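Gondcombe Polar Library
Online collections support
Ticket: Pruritz logbook, volume 2, transcript does not match the page images
Status: Closed, with one follow-up left open
Affects: Laltard page viewer, Daneshvar collection

Reported problem

A reader working through the log of the Pruritz found that the typed transcript and the handwritten page drift apart in volume 2. Everything lines up while the ship is at anchor and taking on coal. Once she enters the pack ice, the transcript runs ahead of the page. By the time the crew are cutting a dock in the floe, the words on the right side of the viewer belong to a page the reader hasn't reached yet.

The reader also said that a date search for February brought back entries that seemed to be a day off. The sighting of open water is the example given. The log puts it on one date and the surgeon's diary, in the same collection, puts it on the day before.

Steps already tried by the reader: reload the page, clear saved data, try a different browser, open the volume from the catalog entry instead of the collection page. None of these made a difference.

First check

Opened volume 2 in Laltard on a library computer and on a laptop outside the building. Same result on both. Volume 1 is fine all the way through. The surgeon's diary is fine. The sledging notebooks are fine too, although the pencil is so faint in places that it's hard to be sure of every line.

Downloaded the transcript as a single text file and read it against the original in the reading room. The transcript is in the right order and nothing is missing from it. The fault is in how it's tied to the page images. 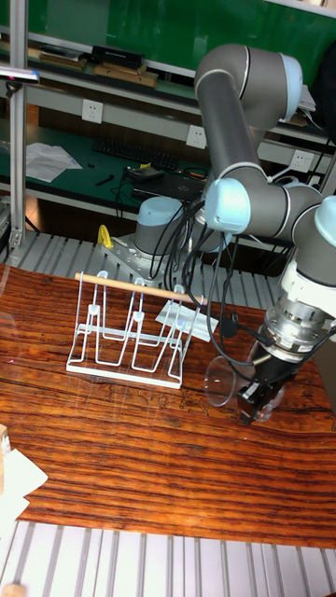 Second check: page count

The catalog gives volume 2 as 746 pages. The last page of the book is numbered in the mate's hand, and his number agrees with the catalog. The viewer, however, lists 757 images. The transcript was loaded with one block of text per numbered page, so the two lists can't match once an extra image comes in.

Went through the images in order to find the extras. They are all fold-outs. The captain pasted sketch charts of the ice edge into the log, folded to fit between the covers, and each one was photographed first closed and then open. The closed shot has no number on it. Laltard treated it as a page anyway and gave it the next block of text.

The first chart comes just after the ship meets the pack, so the trouble starts there. Volume 1 has no charts pasted in.

Ruled out the upload limit as a cause. Laltard splits any volume over 1,000 images into parts, and a split can break the link to a transcript. Volume 2 is below that and was loaded whole.

Fix tried: removed the closed shots from the list

This worked for the text. The page and transcript matched to the end of the book. It was reversed the same afternoon after the manuscripts desk objected. Several of the charts have notes on the outside of the fold, mostly soundings and a few bearings on the cape, and these show only in the closed shots. Readers would lose them.

Fix applied: closed shots kept, marked as unnumbered

Put the closed shots back and set each one to "unnumbered" in the volume record. Laltard now shows them in sequence but skips them when it hands out the transcript. The text panel says "No transcript for this image" when one is open. The outside notes will need to be typed up at some point and added as captions. This has been passed to the manuscripts desk and is the open follow-up on this ticket.

Rebuilt the index for volume 2 after the change. The first rebuild stopped partway with no error message. The second one finished. If you work on another volume with fold-outs, check that the index date in the volume record has changed before you tell the reader it's done.

Also corrected while in there: the crew list at the back of volume 2 was labeled as a stores list, and the page of the wreck inquiry that had been bound in upside down now displays the right way up.

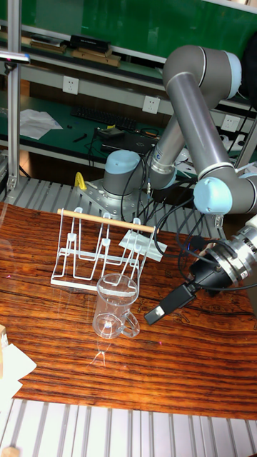

A reader added to the ticket that the match was now good through the whole winter, including the long gap where the log is kept by the second mate, but that the date search still gave the wrong day for the open water. The same reader asked if the dates in the log might have been typed wrong.

Third check: dates

Compared the February entries in the transcript with the handwriting. The dates are typed as written. The difference is in how the ship kept time.

The log of the Pruritz uses the sea day, which begins at noon. Anything that happened in the afternoon or evening goes under the next day's date. The open water was seen at 4 p.m., so the captain wrote it under the date that a person on shore would call tomorrow. The surgeon kept his diary by the ordinary day, midnight to midnight, so he has it a day earlier. They're describing the same afternoon.

This matters more in volume 2 than it would for most ships. The surgeon's diary is often the only other account of the drift, and people like to read the two side by side. It has led at least one printed history to describe two separate sightings and a night of false hope in between. The night isn't in either source.

The captain changes his practice later on. Once the ship is lost and the party is camped on the ice, he goes over to the ordinary day without saying so. You can tell from the order of the entries, where morning starts to come before afternoon under each date. There's one date that covers only half a day as a result.

Fix applied: date note and second date field

We didn't change any dates in the transcript. The transcript is supposed to give what's on the page.

Each entry in volume 2 now has a second date field, labeled "shore date," worked out from the hour given in the margin. Date search looks at both fields. A search on the surgeon's date for the open water now brings up the log entry as well as the diary. Where the margin gives no hour, the shore date is left blank and the entry is found only by the date as written.

A short note has been placed at the front of both volumes in Laltard to explain the sea day. The note also marks the entry where the captain stops using it.

Volume 1 has not been given shore dates yet. The ship was mostly in harbor, and the captain seems to have gone back and forth between the two ways of keeping time. It will take someone who knows the hand.

If you are citing the log

Give the volume, the page number as written in the book, and the date as written. Don't cite the image number shown at the bottom of the viewer. Image numbers in volume 2 run ahead of the page numbers wherever a chart has been photographed closed, and they may shift again if better photographs are made. Links copied from the "Share" button point to the page number and will keep working.

If you saved image links from volume 2 before the fix, open each one and compare it with your notes. The links still open an image, so a wrong one won't announce itself. 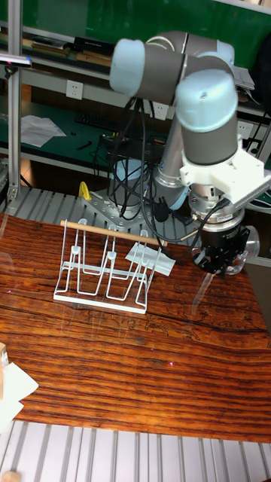 Can I still download the old version of the volume 2 transcript?

The wording never changed, so the file you get now is the same text with the shore dates added at the start of each entry. If you want it without them, untick "Include added dates" on the download page.

Notes for staff

The other volumes in the Daneshvar collection with pasted charts are the depot party's journal and the harbor log. Neither has a transcript loaded. Set the closed shots to unnumbered before loading one.

The photographs of the charts laid open are slightly out of square and the scale bar is lost in the gutter on the largest of them. Readers measuring distances should be sent to the reading room copy.

Do not delete the note about the sea day when editing the front matter. It was dropped once by accident when the introduction was updated, and had to be restored from the earlier draft.

Reader told of the fix by email. Reader confirmed that the open water entry now comes up under both dates and asked to be told when the notes on the outside of the charts are added. Left on the notify list for that. Ticket closed.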